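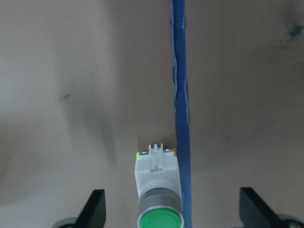 Murkudcombe Button Notes -- README

What this is

Notes and a small table on pushbutton switches: 226 entries, one per button, written by people who had the part in front of them and a reason to be annoyed with it. It started as a list I kept for myself while refitting control boxes at Murkudcombe. Keyvan Ghorbani talked me into sharing it. I am still not convinced it is ready, so read the section on problems before you use it for anything.

Last edited Aug 26, 2024.

What is in the folder

buttons.csv -- the table
notes.txt -- longer remarks, keyed by entry number
old/ -- the January version, kept so you can see what we changed our minds about

Columns

entry -- a number. Gaps are deleted entries and will not be filled.
cap_color -- the color of the part you press, in one plain word. Green is green. We had "emerald" and "go-green" for a while and I took them out.
housing_color -- the body behind the button. White, black, gray or other.
terminal_marks -- any color seen at the terminals, such as green or orange. We record the color and stop there.
action -- momentary, latching or unknown. Tested by hand. If it says unknown, the person did not press it, or pressed it and was not sure.
contact -- normally open, normally closed, both, or unknown. Meter readings only. Blank means no meter was used.
source -- Rullel, Appiah, Vutitz or unmarked, going by the bag or box the part came in. A bag is weak evidence.
feel -- 1 to 3, where 3 is a clean press. See below.

About terminal colors

A lot of people believe that a green piece at a terminal tells you it is a normally open contact and that some other color tells you it is closed. Maybe so, on the parts they own. I would not wire anything on that basis, and the table will not help you do it. Put a meter on the part. The same goes for cap color. Green is often used for start, and I have also pulled a green button out of a box where it rang a bell.

Known problems

The feel score is close to worthless. Ourania Bakalis and I scored the same batch separately and disagreed on 35 of them. She thinks this can be fixed with better wording. I think it is a matter of thumbs. The column stays for now, but please don't average it.

Green and red caps are over-represented, being what was in the drawers. There are only 2 yellow ones, so anything you conclude about yellow buttons comes from 2 buttons.

Some parts were logged used and some new, and until January we did not write down which. Scuffs on a housing prove very little. I have seen new stock arrive looking worse than parts that had come out of service.

Nothing here covers ratings. Voltage and current come from the maker's sheet, and if you do not have the sheet, a spreadsheet from strangers is no substitute.

Adding entries

Send one row per button. Use the words above, even if you have better ones. Leave a cell blank before you guess. Rows copied from a catalog get removed, and Keyvan is good at spotting them.

Corrections go to Ourania. Include the entry number and how you checked. "Pretty sure" has not worked well for us.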